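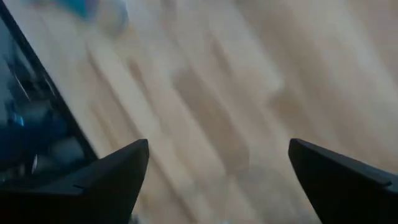
4. Régler l'ouverture de la pince

Je fais toujours cette étape avant de monter la caméra de table, ça m'évite de tout redémonter (merci l'expérience).

1. Coupez l'alimentation du bras et attendez 30 secondes.
2. Desserrez les 2 vis du support Carvalho, sans les retirer !
3. Écartez les doigts à 80 mm, resserrez, rallumez.
4. Lancez « Ouverture » dans Skunura et notez la valeur. Chez moi, c'est 3,035.

Attention : gardez les mains loin des doigts pendant le test, ça part vite.

Pour les premiers essais, je prends des canettes de plusieurs formats, bien espacées sur la table.

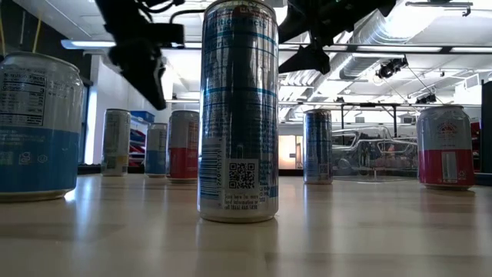
Faut-il refaire le réglage quand on change de doigts ?
Refaites au moins les étapes 3 et 4, la valeur enregistrée ne vaut que pour le jeu monté.

Note : sauvegardez le profil avant de quitter.

Commentaires (2)

Trolent
Super clair, merci ! Ça marche aussi avec l'ancienne version de Skunura ?

Kerkwood
Vis foirée dès l'étape 2… je recommande un tournevis neuf.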